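Chapter 7
When the Job Turns Into Teaching the Job

I spent most of my working life in kitchens before I ever wrote a page about them, so forgive me if this chapter starts by a fridge and stays there for a while. The last chapter was all big stuff - conveyor lines, palletizers, the bottling hall at Dullska. I want to go small now. I want to talk about putting a plate away.

Kemppainen runs staff canteens, and a few winters back the company decided it wanted machines to take over the dull end of the shift: clearing, sorting, getting leftovers into the cold. It hired a little outfit called Nekico to build them. And Nekico said, fine, but first we need your people. Lots of them, for months!

The people were going to show the machine how it's done. You take a gripper in each hand, you do an ordinary kitchen task with the grippers where your fingers would be, and the whole thing gets recorded. Then you put everything back and do it again. I tried it myself one January morning and I was terrible at it (twenty years of carrying plates, and I couldn't get one onto a shelf without holding my breath).

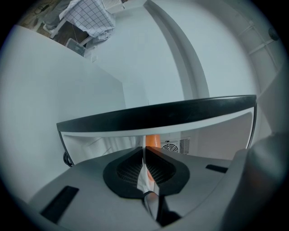

My teacher that day was Tapio Lappalainen, and he was very patient with me. He had been on the canteen's evening crew before he moved over, and by the time I met him he had 2,063 recorded runs to his name. A good day was 110. He told me the first week made his forearms ache in places he didn't know he had, and the second week made him bored, and somewhere in the third he began to notice how he did things. Why does he tilt his wrist before he lets go? Why does he always open the door all the way, even for something tiny? He'd never had a reason to ask.

I find that part wonderful, and a bit sad too. A lot of what a good worker knows never gets written down or paid for. It lives in the hands. Then along comes a project that needs exactly that knowledge, and suddenly it has a value, and somebody has to decide whose it is. Tapio got an hourly rate slightly above his old one. He didn't get anything for the runs themselves once they were handed over, and when I asked him about it he shrugged and went back to the sausage. 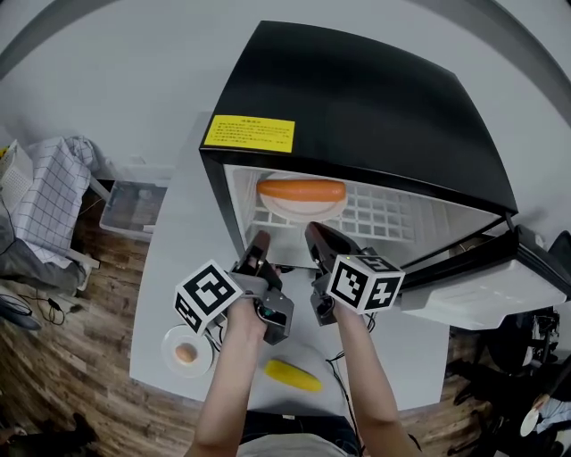 Thiện Hồ read a draft of this chapter and told me I was making it sound too gentle. Fine to admire the hands, he wrote in the margin, but 37 people worked those evening shifts when the project started and 18 of them do now, so where did the others go? He wanted that question on the first page.

He's right that it matters, and I've kept his note where you'll trip over it. Part of the answer is easy. A few people went into recording, like Tapio. Others moved to the day shift, which paid less because the evening bonus was gone. Several left, and the company didn't keep track of them, so I can't tell you how they're doing. Over at Stikanis, where the union got in early, things went differently, and we'll spend the second half of the chapter there.

Before you read on, think of one task from a job you've had, even a summer job. Write down every step of it. Then go and do it, if you can, and mark each thing your hands did that your list left out. Bring both versions to class - we'll need them for section 7.2.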